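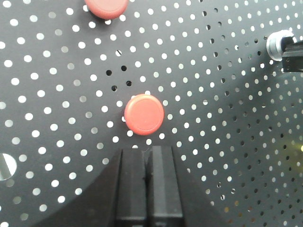 Cell 4 at Parkley is back up after its January service, and I'm not signing anything off yet. The integrator's report says the fingers are "re-centred and verified". Verified how? I've got it lining up on a red disc on the perforated panel, fingers nearly shut, and I'll believe the numbers when I've seen them repeated.

2/ For anyone new: this is a small pick cell with a two-finger gripper and a wrist camera. The sales sheet promised it would find its own parts under any light. We've had it long enough to know what that's worth.

3/ My beef is with the lighting. Zestis, who did the service, left the exposure on auto. Perforated metal with bright holes on one side and dark ones on the other is about the worst thing you can hand to auto exposure. I've fixed it by hand and written the value inside the cabinet door, where it should have been all along. 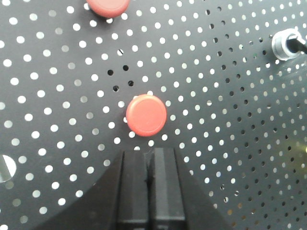 4/ Next job is finger wear. The Clikley manual says swap the pads at 95% of rated cycles. Fine, except the counter got reset during the service, so 95% of what? I'm measuring them with a caliper instead - old-fashioned, but a caliper doesn't lose its memory when someone pulls the fuse.

5/ Also found 2 bracket screws barely more than finger tight. Torqued and paint-marked now. If your service visit took almost an hour, as ours did, go round with a driver afterwards.

6/ Someone will reply that Wilczyńska do a self-calibrating version. I've seen the video. I'd like to see it on a Friday afternoon with dust on the lens.

7/ Plan for now: slow speed only, same approach over and over, log the offset each time. If it drifts, Zestis are coming back and they're not billing us for it.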